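Wadside-Tilt

A small set of simulated two-arm manipulation episodes in rendered rooms, with a method for making a policy care less about which way is up.

What's in it

800 episodes across 36 room layouts, each with a head view and a gripper view. Rooms come out of the Prindunness generator, which has strong opinions about wall textures and no taste whatsoever. We left its choices alone. A policy that only works in tasteful rooms is of limited use to anyone who has rented.
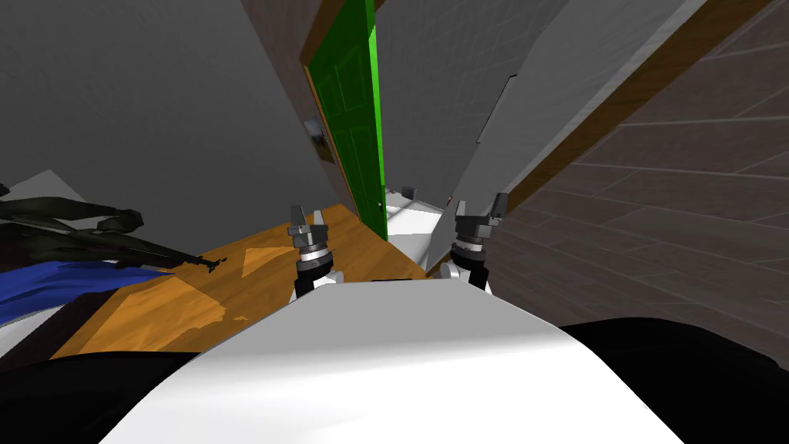
Head view, both grippers over the tabletop. Green door at the back.

The method

Most policies we tried had quietly learned that floors live at the bottom of the picture. Tilt the head and they reach for the wall with great confidence. Pekix, our training recipe, rolls and pitches the head camera at the start of each episode, holds it there, and asks the policy to predict the gravity direction as a side task. The extra head is one linear layer and gets thrown away after training.

Gripper views get no added tilt. A wrist already supplies plenty – and near a thin board, most of what the policy has to go on is an edge and the gap between two fingers.

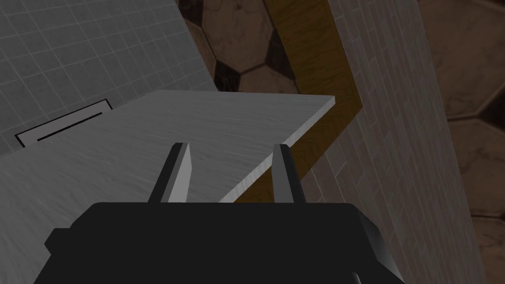
We weight the last 36 steps before contact more heavily in the loss for the same reason. Without that, the policy learns lovely long approaches and then dithers.

Results

Tested on 200 held-out episodes, 7 seeds. Pekix beats the untilted baseline on every seed when the head is tilted. With the head level it loses slightly on most of them, a fact we considered putting in a smaller font.

Known problems

Textures repeat between rooms.
Cloth is stiff enough to stand on.
No real-robot results yet. Please don't ask Oltmanns, which is only the loader.

License

Research use. Keep this file with the data.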